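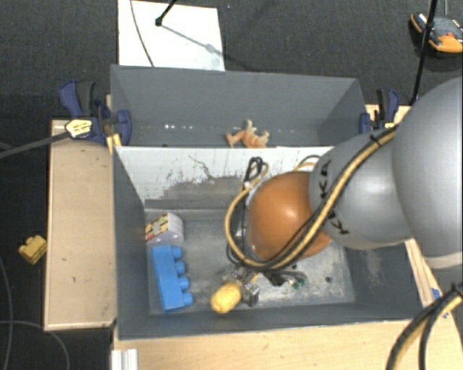
Murkow wants $6 a month now for the grocery app. The pitch is that it "learns your pantry." Mine has rice in it. It has always had rice in it.

Dalva Fontes tried the free trial and says she saved 300 bucks. Compared to what? She used to order takeout every night.

Also, the "member price" on coffee is what everybody paid in June. I kept the receipt.

And go read the cancel page - 2 phone calls, and the line is closed Sunday. Guess which day I do my shopping.

Sticking with the paper list on the fridge for now.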